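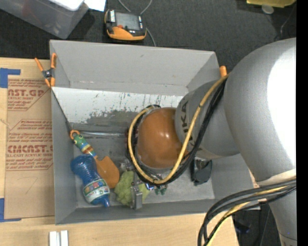 1/ Cajones y cubetas: notas de reorganización

Llevo desde marzo pasando el material suelto del taller a cubetas. Abro hilo con lo que sirve y lo que no.

2/ Cubeta rectangular gris, abierta, de paredes altas e inclinadas hacia fuera. Ventaja: se mete la mano sin rozar el borde. Inconveniente: la base es menor que la boca, y en la estantería se paga el ancho de la boca. En mi balda de Bastley caben 3 por fila.

3/ Objetos largos. Una varilla metálica fina va mejor tumbada, paralela a la pared larga. De pie acaba cayendo y arrastra lo demás.

4/ Espátulas: si llevan anilla, se les pasa un cordón fino y se sacan tirando de él. La de mango a bandas de colores se localiza enseguida. Las de mango gris, en cubeta gris, se pierden. Wenjie Qin pone cinta naranja a las suyas; resultado equivalente.

5/ Botellas de plástico: en diagonal ocupan más de lo que parece y ruedan bajo las herramientas. Yo las separo en cuanto pasan de 16 cm. Tapón siempre enroscado.

6/ Interior gris mate: el plástico azul translúcido se distingue bien; el metal brillante, según la luz. Con luz cenital fuerte los reflejos despistan. Lámpara lateral.

7/ Superficies blanquecinas: se les nota todo, rozaduras, manchas oscuras, trazos de rotulador. Para limpiar, alcohol y paño. Los desgastes grises no salen.

8/ Pregunta de Zuleica Brandão: ¿tapa sí o no? En uso diario, no. Para guardar más de 30 días, sí.

9/ Pendiente para el domingo: etiquetar por el lado corto.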